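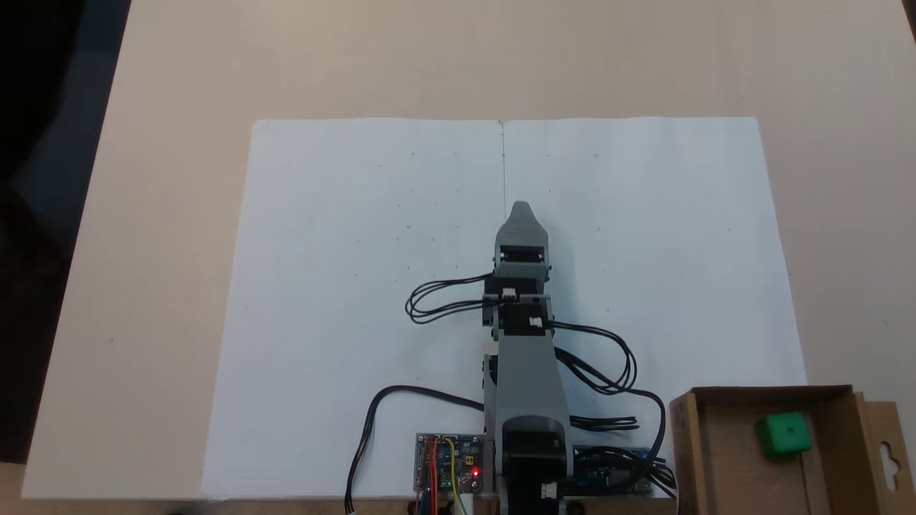 Ultan Sheehan asked at the end of the September session whether the marking-out of a sheet needs to be taught at all, given that ready-printed grids can be bought by the pad. The question was a fair one and the course team has decided to answer it in writing, as part of the notes for Unit 2.

Unit 2: Marking out on paper

Printed grids are suitable for a good deal of classroom work and students may use them in Units 3 and 4. They are not accepted in this unit. A printed grid fixes the spacing, the size of the sheet and the place of the first point before the student has considered any of them, and it is those decisions that are assessed.

Terms used in these notes

Sheet: the whole working surface, whether a single piece of paper, a folded piece, or two pieces joined.
Datum: the point or line from which every other measurement is taken.
Mark: a dot, short dash or small circle made in pencil.
Field: the area of the sheet in which marks may be placed.

Choosing and laying the sheet

White paper is preferred, as faint pencil is easily lost on a tinted ground. The sheet should lie on a smooth, level table. A light table top is acceptable, although students with weaker eyesight may find the edges of white paper harder to pick out against it and may ask for a dark backing board.

Paper that has been rolled must be left flat overnight before use. Where two pieces are joined, the join is to be made on the back with Cellidberg tape, and no mark should be placed within 8 mm of it. A folded sheet is treated in the same way — the crease is regarded as a join.

A centre line, lightly drawn, is often the most convenient datum. It need not run the full height of the sheet. Students sometimes take a crease as their centre line. This is permitted only if the crease has been measured from both sides at the top and again at the bottom, and the four figures written in the notebook.

Making the marks

Marks are made with a hard pencil, held upright, with very little pressure. They should be visible to the person working at the table and need not be visible from across the room. Heavy marks have width, and a mark with width can be read from its left side, its middle or its right side by three different people.

The three kinds of mark have separate uses in this course. A dot is a point to be reached or measured. A short dash shows a direction or the end of a line. A small circle is drawn round a point that will be used more than once, so that it can be found again quickly. Other schools follow other customs, and the Wu handbook in the library reverses the first and third.

A loose arrangement of marks is not in itself a fault. The exercise in this unit asks for a regular field, but the second part of the exercise asks students to place further marks by eye and then to measure how far each has strayed. Please do not rub out a mark that appears to be wrong. Strike it with a short line, enter it in the notebook and make another.

Viewing angle

A rectangular sheet seen from a low seat appears wider along the near edge than along the far one. Spacing judged from such a position will be uneven, and the student will not be aware of it. Stand, or raise the stool, before placing any mark by eye.

Exercise 2

Lay out a field of 22 marks on one sheet, using a datum of your own choice. Record each position in the notebook. Exchange sheets with another student, measure the sheet you receive, and enter both sets of figures side by side. Differences greater than 2 mm should be measured again by both students together.

Rulers and Govar dividers may be signed out from Room 93. Completed sheets are to be handed in flat, with the notebook page attached by a clip at the top left corner. Staples will not be accepted.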